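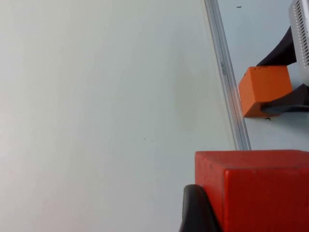

Two whites and a bit of red. Which white is cooler?

Color for Ordinary Rooms
Notes for weeks three and four: White, and why it's so hard to buy
Inmaculada Vidal

14 comments · 31 shares

Okay, so I promised I'd type these up and I've mostly kept to what I said in class, minus the long detour about my sister's bathroom. If you missed week three, start at the top. If you were there, you can probably skip to the part on light, where I went too fast and saw a lot of blank faces.

What we mean when we say white

Ask ten people to bring you something white and you'll get ten colors. Put them all in a row and suddenly one is pink, one is kind of green, and one looks dirty. Every one of them was white when it left the house! That's the whole trouble with the stuff. On its own, your eye is happy to call it white and move on. Next to another white, your eye starts comparing, and it's very good at comparing.

The Zulterex fan deck I passed around has 2946 colors in it, and 576 of those are sold as whites or off-whites. I don't think that's a marketing trick, or not only one. Small shifts matter more in the pale colors. If you take a deep navy and nudge it a hair toward green, you've got a navy and you'd need the chips side by side to care. Nudge a white the same amount and your living room feels like a dentist's office.

Three words to keep hold of:

Value is how light or dark a color is. Squint at it. All the whites live at the top end.

Chroma is how strong the color is. Whites have hardly any, but hardly any isn't none, and that little leftover bit is what causes the arguments.

Undertone is the word paint people use for the direction that leftover bit leans. Yellow, pink, green, blue, violet, gray. It's a trade word, so don't go looking for a scientific definition, but it's handy and everybody at the counter will know what you mean.

Reading the back of the chip

There's usually a number on the back marked LRV, for light reflectance value. It runs from 0 to 100, with 0 being a black that soaks up everything and 100 being a perfect white that bounces it all back. You can't buy either one. A bright ceiling white tends to sit in the eighties or low nineties. Soft whites are lower, and once you're down in the sixties most people will start calling it a pale gray or a cream or whatever it's leaning toward.

What LRV won't tell you is the undertone. Two chips can have the same number and look nothing alike. I had a couple of you hold up chips with matching LRVs on the first night and there was real outrage, which I enjoyed.

To find the undertone, lay the chip on plain printer paper. Then lay it on something you know is warm, like a manila envelope. Then look at the darkest color on the same strip, if it's that kind of strip – the dark end gives the family away a lot of the time. Do it by a window, and turn off the lamp.

Printer paper has its own problem, by the way. Most of it has brighteners in it that take ultraviolet light and give back a bit of blue, so it looks whiter than white in daylight and will make nearly anything look yellow. Use it as one opinion out of several.

A short history, very short

Lime wash and chalk are the old cheap whites. Lead white was the good one for a very long time, lovely to brush, and poisonous. Zinc white came into wide use in the nineteenth century and is cooler and a bit more see-through. Titanium white showed up in the early twentieth century and took over, and it's what is in your can at home. It covers wonderfully. It's also pretty stark by itself, so a store "white" is nearly always titanium plus a few squirts of something: black, yellow oxide, a touch of red oxide.

This is why a "pure" untinted base can look so raw on a wall. People choose it thinking they're playing it safe and then call me.

Homework from week three

Find the whitest thing in your house. Then find something whiter. Keep going till you can't. Write down where each thing leans, and please don't write "normal."
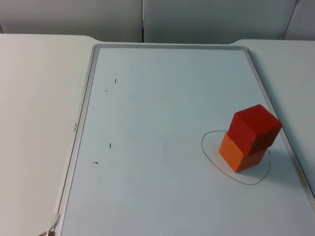
Miltevberg, 31 August 2018

Week four. A fuller room this time, and thank you to whoever fixed the blinds. I asked for the homework first and it took up half the session, so what follows has more in it than I got to say out loud.

Best answer to the homework: Chepkoech Mwakyusa got as far as eleven things, finishing with the inside of a bathtub, and her note next to the refrigerator door said "blue, but only when I'm standing up." I love that note. It's a glossy surface, so it's picking up whatever is across from it, and when she moved, the thing it was picking up changed. Keep that one in mind for when we get to sheen.

Light does most of the work

Paint has no light of its own. All it can do is send back some of what lands on it. So a white wall is a sort of report on your windows and bulbs, with a slight accent.

North-facing rooms (in our half of the world) get mostly sky light. It's steady and it's cool. Whites that lean blue or gray can go pretty bleak in there. You can fight that with a warmer white or you can give in and make the room properly moody. Both work. What I see most often is the halfway choice, a medium gray-white, and that's the one people repaint.

South-facing rooms get warm direct sun and a lot of it. Creams can turn to butter by lunch. Cooler whites calm down nicely.

East rooms are warm early and cool later, west rooms the other way around. If you only use the room after dinner, then the window hardly matters and you should be looking at your bulbs.

Bulbs are labeled in kelvins. 2700 is the yellowish one most of us grew up with, 4000 is a neutral office kind of light, and 5000 and up is getting bluish. Low number, warm light. Yes, it's backwards from how the number feels. Change your bulbs before you change your paint, please. It costs less and you don't have to move the couch.

The nasty one: metamerism

Two samples can match perfectly under one light and not match under another. The word for that is metamerism. It happens when the two colors get to the same look with different pigments. Your trim paint and your kitchen cabinet can be perfect friends in the store and then not be speaking by evening at home.

My own case was a Flultis eggshell, number 778, that I matched to some old bookshelves in the Mwaipopo house. By day you couldn't find the seam. Under the lamps the shelves went pink and the wall went khaki. I lived with it from April until I couldn't stand it anymore, and then I painted the shelves too, out of the same can, and that was the end of it. If two surfaces touch and you want them to match, use one can.

Neighbors

A pale color gets pushed around by whatever is next to it. Put a small gray patch on a red background and the gray will look slightly green. Put the same patch on green and it goes pinkish. This is called simultaneous contrast, and it happens in your eye and brain, so no amount of staring will make it stop.

There's a second effect, and people mix the two up. A red rug in strong sun really does throw red light up the bottom of a wall. That's reflection. You could measure it. A lawn outside a big window will do the same with green on the ceiling. So when your white looks off, ask which of the two you've got. Cover the rug with a bedsheet. If the color goes away, it was one or the other, sorry, the sheet kills both! What you want is to look at the wall through a paper tube so you can't see the rug. If the tint is still there through the tube, it's reflection.
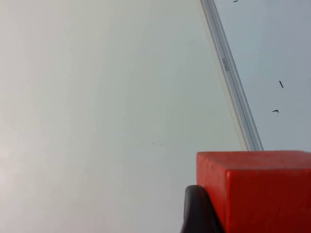

Sheen, and how to test before you buy

Flat paint scatters light every which way, so it hides bumps and holds its color from most angles. Glossier paint acts partly like a mirror. The same white in flat and in semi-gloss will look like two whites, and that's fine, you can even plan on it: walls in flat, trim in semi-gloss, one color, done.

For testing:

Paint a big piece of poster board, two coats, and leave a bare border so the old wall color doesn't creep in.

Move it around. Behind the couch, beside the window, in the gloomy corner.

Look in the morning, in the afternoon, and with the lamps on.

Hold it straight up and down. A sample lying flat on the table gets its light from overhead and tells you very little about a wall.

Don't test more than three at once. I've watched people get up to nine and lose the will to decorate.

Next time

We're on to grays, so bring one you like and one you can't stand. The handout for that is shorter. If your fan deck has gone home in somebody else's bag, check under the W's on the sign-out sheet before you write to me.

Color for Ordinary Rooms · Class notes may be copied for classmates · Write to Inmaculada through the class desk · Back to top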